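Posted in March
By the Dadovside teaching group

Lecture notes 3: Gathering demonstrations for a learned policy

These notes go with the third practical. They assume the two earlier handouts on joint limits and on the Tomar logging format. Bring the Tomar sheet, as the field names are not repeated in full.

Terms

A demonstration is one complete attempt at a task, from the start signal to the stop signal, with all streams recorded. An episode is the stored form of a demonstration. A policy is the function learned from the episodes; it takes the current observation and returns the next action. In this course the observation is one wrist image plus the gripper opening, and the action is a small change in hand position, hand angle and opening.

The policy has no view of the room other than the one the wrist camera gives it. If the operator uses knowledge that is absent from that view, such as a glance over the shoulder at a block hidden by a finger, the recorded action cannot be explained by the recorded image. Such episodes raise the training error and should be marked with the flag "outside view".

What the wrist view contains

The fingers take up the lower corners of every image. They are left in on purpose. Their position relative to an object is the most useful cue for closing the hand, and masking them out made grasping worse in the Katow runs. Worn pads change the look of the fingers slowly over a long series, so the pad set number goes in the episode header.

Glossy surfaces need care. A bright patch on the table moves when the camera moves, while an object stays put. With few episodes the policy may treat a patch as an object, or learn to rely on a patch that was there only at one time of day. The remedy is to record under more than one lighting condition. Do not cover the table for half the set and leave it bare for the other half, unless cover is itself a variable in your plan.

Background also enters the image, at a low angle especially. Chairs, cabinets and curtains beyond the table carry no information for a block task, but a policy trained in one room can tie its motion to them.
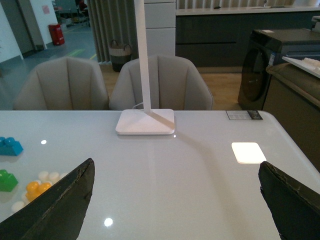 Collection procedure

1. Write the task as one sentence with a clear end state. "Green block on top of blue block, hand open" is acceptable. "Tidy the blocks" is not.

2. Draw the start positions from the printed grid. Do not place pieces by eye, as people favour the middle of the table.

3. Move the hand to the home pose and check that both fingertips are visible.

4. Start the log, then wait one second before moving. The still section is used to line up the image and joint streams.

5. Carry out the task at a steady speed. If a grasp fails, open, back off and try again within the same episode. Recoveries of this kind are kept.

6. Stop the log with the hand open and clear of the object. Record success or failure at once.

Set size

Each group records 200 episodes. The pooled set from last year, stored under Grindorard, holds 763 and uses the same header. Train first on your own set, then on both together, and report the two success rates separately.

Hold out whole start positions for testing, never single images. Neighbouring images in an episode are nearly the same, and a random split by image will give a test error that means very little.

Exercise

Take 3 failed trials of your trained policy. For each, find the first image at which the action departs from what an operator would do, and state whether the cause lies in the view, the start position or the timing.

Comments

blockhead: Does a recovery count if the piece rolls out of reach and I have to put it back by hand?

Dadovside teaching group: No. Stop the log, mark it as a failure and begin a new episode.

t_row: Step 4 says one second, the Tomar sheet says two. Which one?

Dadovside teaching group: One. The sheet will be corrected.

greyscale: We lost a lot of episodes to glare in the late afternoon. Kept them all in, and the morning trials got slightly better too.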